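The long table is back

Members who have used the Mekemcombe hall since winter will know the long table by its wobble, its missing chair and the brown rings left by 263 mugs of tea (my estimate, disputed by Mervyn Greenwood, who says most of them are his). It went off to Naylor's workshop in July and is now home again, with its wood-grain top cleaned up and its feet more or less agreeing on where the floor is.

The bill came in under the 1000 dollars we had put aside, so there is money left over for felt pads and a tin of the polish Mervyn favours. He has written out his method. It runs to two pages, one of which is about cloths.

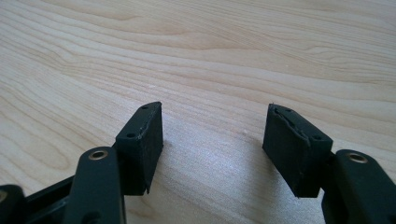 The short version of the method is a damp cloth, then a dry one, going with the grain. Please don't use the green scourers under the sink. They were bought for the barbecue and they have a barbecue's view of furniture. Coasters live in the top drawer, where they have spent most of their lives in excellent condition.

A few people have asked whether the 2000-piece jigsaw can go back on. Miklós Nyitrai would like it known that he is on the sky, that he has been on the sky for a good while, and that the card table is no place for a man doing sky. We have agreed he can have the window end once the craft group has finished with it, provided there is still room for someone to put down a plate.

The old vinyl cloth has been retired. If you would like it for a shed or a dropsheet, it is rolled up behind the piano, still faintly sticky in the centre for reasons that predate the current membership.

Craft group starts at 10 am as usual. Bring your own scissors, and a mat if you're using a knife. Mervyn will be checking.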